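Leave the Crumbs Alone Until Sunday

I wipe my desk once a week, on Sunday, and I think that is enough. My sister-in-law wipes hers every night. She reads a lot of advice about clear surfaces, and the advice has one thing in common: it treats a crumb as a sign that something has gone wrong with you.

I don't believe that. A work surface gets worked on. Erasers shed, toast gets eaten, paper tears. If you stop to clean up after each of these you never finish the letter you sat down to write. I spent 55 dollars on a set of desk trays from Ashby and used them for about a month. Then the trays needed dusting too.

What I do care about is where things go. A pencil needs a case and the case needs a spot, preferably back by the wall where an elbow won't find it. That takes no effort once you have picked the spot. Wiping takes effort every time – and on a gray wood-grain top, small white bits show up again by lunch anyway.

Scratches are the same. People buy mats and covers to save a tabletop they then never see. I would sooner have the scratches. 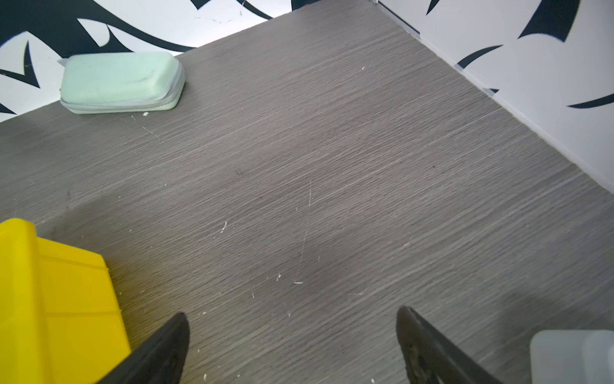
Crumbs, a couple of faint scratches, and a pale green case back near the wall.

My sister-in-law would have a cloth on that in three seconds. I would push the case back where it was and carry on until Sunday. We both get our bills paid on time, and her desk does look nicer in the evening.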